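Molum Step Platform, two-level, pine

I bought the Molum platform to test balance and stepping on our humanoid. It ships flat from Albers in two boxes and took me 16 minutes to put together with Craig Ogilvie holding the other end. I paid $363 with delivery, more than lumber would cost, but I don't own a decent saw.

The planks come unfinished. I sanded the top edges by hand and left the rest alone. Two of the screw holes were drilled a little off and needed some force.

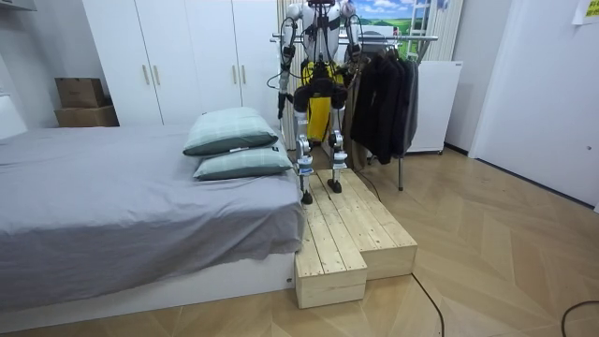

Up on the boards between the bed and the clothes rack, one foot a little ahead of the other.

The notched shape is what sold me. You get a change of level and an inside corner in one piece, so you can set up several foot placements without moving anything. I've run it for about 10 weeks and the joints are still tight. It does creep on a smooth floor — rubber pads should be in the box, and they aren't.

The instructions are poor. Step 6 shows the long boards upside down. I wrote to Molum in September and Ashton Tomoana sent a corrected sheet the next morning.

Four stars. I'd buy it again, with my own pads.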